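Oststead steel locker cabinet, review after nine months
Posted by Maribeth Lumanlan, 10 November 2012

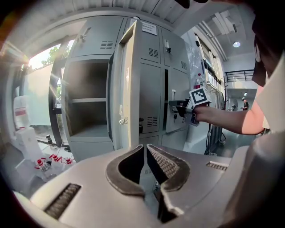
The cabinet with one of the tall doors open.

We bought the Oststead cabinet in February for the staff changing room of our small bakery. Before, everybody put bags on a bench and coats on one hook, and in winter it was a big mess. I compared it with a model from Kuten, but the Kuten doors were thinner and the delivery was 24 days.

The good points first. The metal is strong and the paint still looks fresh. I wash the doors with a soft cloth and a little dish soap, and I did not find any rust until now. The tall compartments are long enough for a winter coat. The small ones take a handbag and a pair of shoes, but not boots. Soo-ah keeps her boots on the floor.

Now the things I like less. The doors are loud. If you push one closed at five in the morning, the whole building hears it. I glued small felt pads inside and it became better. Also the feet cannot be adjusted, and our floor is old, so I had to put two thin pieces of wood under the left side.

One key did not turn when the cabinet came. I wrote to the shop and Lindsay Cosgrove answered me the next day, very polite, and the new lock arrived in the same week. You need only a screwdriver to change it.

The instructions are short and the drawings are too small. My sister Rowena helped me and we needed a full afternoon. Please do not try it alone, the side panels are heavy.

I give it four stars of five. I would buy it again, but with the felt pads in the same order.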